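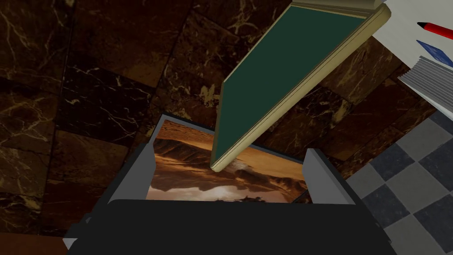 Clanel is looking for a part-time picture hanger and framing assistant to join our small team from May. We frame, deliver and install pictures for homes, guest houses and offices, and about half of the job is done on other people's walls. Some of those walls are plain plaster and easy to work with. A lot of them are harder: polished stone in big square tiles, dark brown with thin gold veins running across it, where a hole in the wrong place can't be filled and forgotten. A thin dark grey frame looks well against a surface like that, but only if it has been measured properly first. You don't need to know stone already. You do need to be patient and willing to measure again when asked.

The post is 26 hours a week, spread over four days. Start time is usually 8.30am at the workshop, earlier if we have a long drive. You would report to Oanh Vi, who runs the fitting side, and spend your first month out with her on every job.

What the work involves

Cutting mounts and backing board, joining and finishing frames, cleaning glass, wrapping and labelling finished work.
Loading the van and keeping it in order.
Visiting customers to measure up, and writing the measurements down so that someone else can read them.
Fixing pictures to plaster, brick, tile and panelled walls, including large landscape prints that need two people to lift.
Leaving the place clean.

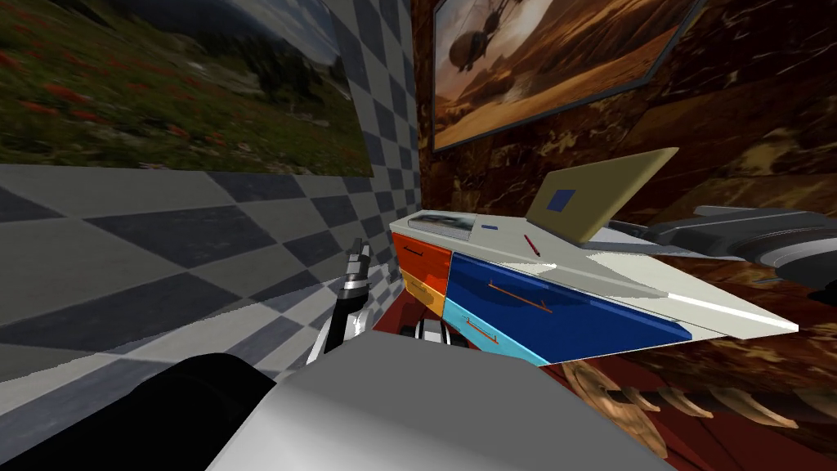 We have a long run of work booked for the Ocampo guest house, which is being redecorated one floor at a time. There are 284 pictures on the list, from small prints for the landings to wide pieces for the ground floor. Whoever we take on will be on that job for most of the summer, with smaller orders in between. It is steady work and the owners are good to deal with, but there are a lot of stairs and no lift.

What we are looking for

Some experience with hand tools and a drill. This could be from joinery, shopfitting, stage work or doing up your own house.
A full driving licence.
Good written English, enough to fill in a job sheet.
Someone who is comfortable up a ladder and can lift safely.
Framing experience is useful - if you have used a mitre saw or an underpinner, please say so - but we will train the right person. 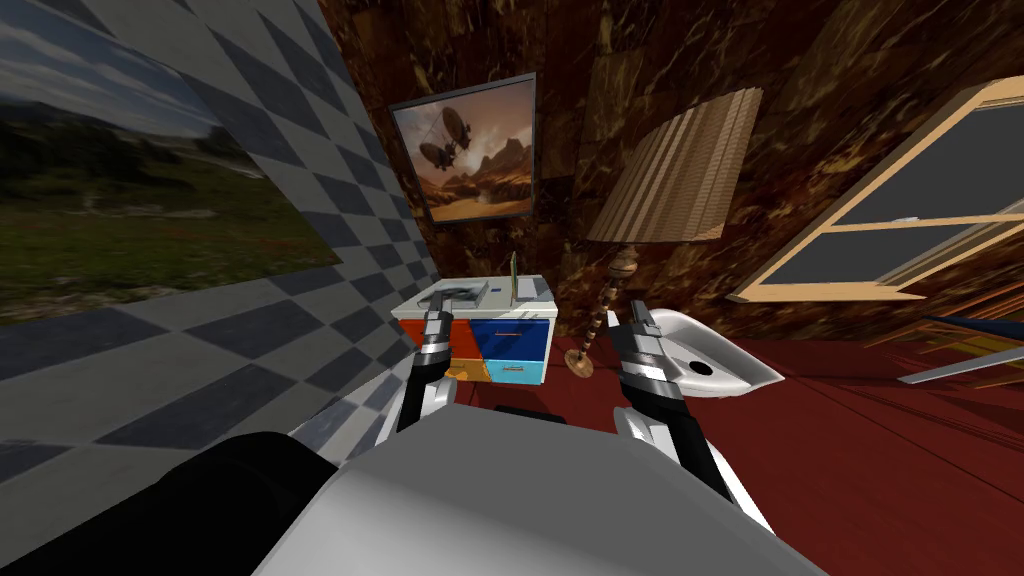 Pay depends on experience and will be discussed at interview. Holiday is pro rata. We supply all tools, work boots and a jacket, and travel time between jobs is paid. There is a staff discount on framing, which most of us use more than we should.

The workshop is behind the Pikura building. Parking is free but fills up early, and there is a covered rack for bikes.

How to apply

Send a CV and a short letter to Anong Phromma at the workshop address, or hand them in at the front counter before 4pm. Please tell us in the letter about something you have put up, built or mended, and what you would do differently next time. Half a page is plenty. We will ask two or three people to come in for a paid trial morning, which will include cutting a mount and hanging a pair of frames level. References are taken up after the trial.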